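Notebook, finish bench - oil and wax trials on the small boards
Jan 5, 2025

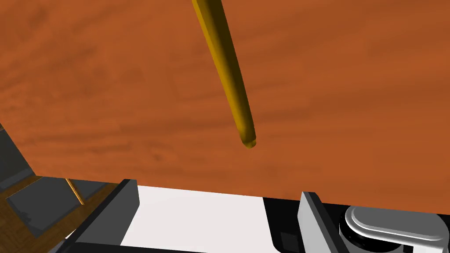 Why does the second coat of oil stay sticky on some boards when the first coat was dry the next morning?

Too much oil was left on the surface. The first coat goes into the wood, and the second coat finds the pores mostly full, so it lies on top and takes days to cure. I waited fifteen minutes before wiping, same as for the first coat. For the second I should wait five and wipe with a fresh cloth, then wipe again after one hour.

I came in on Sunday because the shop is quiet and no dust is flying. Heating was off all weekend. 8 degrees on the wall thermometer when I opened, so I put the heater on and did nothing with oil until after lunch. Only sanding and labels in the morning.

Boards on trial now:
Set A - Bavent oil, two coats, no wax
Set B - Bavent oil, one coat, then Drosteo paste wax
Set C - Fladby water-based, 3 coats, light sanding between

Set A is the sticky one. I pressed with my thumb near the end grain and it left a clear print. Rubbed it back with a white pad and a little fresh oil, wiped hard, and put the boards standing on the window side. Will look again on Tuesday, not before. I have the bad habit to touch them every hour.

Set B is good. The color became warmer than I wanted but the surface feels pleasant, and a drop of water stayed round for all of my coffee break. After wiping there was a pale ring, which disappeared while I was sweeping. I do not know yet what happens with hot cups. Constanza says that paste wax always loses against hot cups and she is probably right, but I would like to have it in the notebook with a test behind it.

Set C raised the grain a lot after the first coat, like a cat's tongue. Next time wet the boards the day before with a sponge, let dry, sand, and only then start. The third coat went on nicely. It looks a bit cold in color beside the others, and I think the Sachdeva order will not accept it. They asked for "honey" in their first message and I still have no better explanation of what they mean with this word.

Weight of the Bavent can: 332 g before, 249 g after both coats on set A. So 83 g for the whole set, and a good part of this is in the cloths. It confirms that I put too much.

CLOTHS: all are spread flat on the outside rail. Please do not collect them in the bin, even if they look ugly. In July we had one warm bag and that was enough.

The old paper we used is finished. The new one is the same grit on the label but it cuts faster, and I saw cross scratches on two boards of set C only after the first coat. Must check with the lamp held low, from the side, before any finish. I had written this already last year and did not do it.

To do
- hot cup test on B and C, same cup, ten minutes
- ask Constanza Garrido if she still has the sample with the darker wax
- write to Sachdeva and offer to send A and B together, so they can choose by eye
- buy lint-free cloths - the old T-shirts leave hair
- new lid for the Bavent can, it does not close well any more and a skin is growing on top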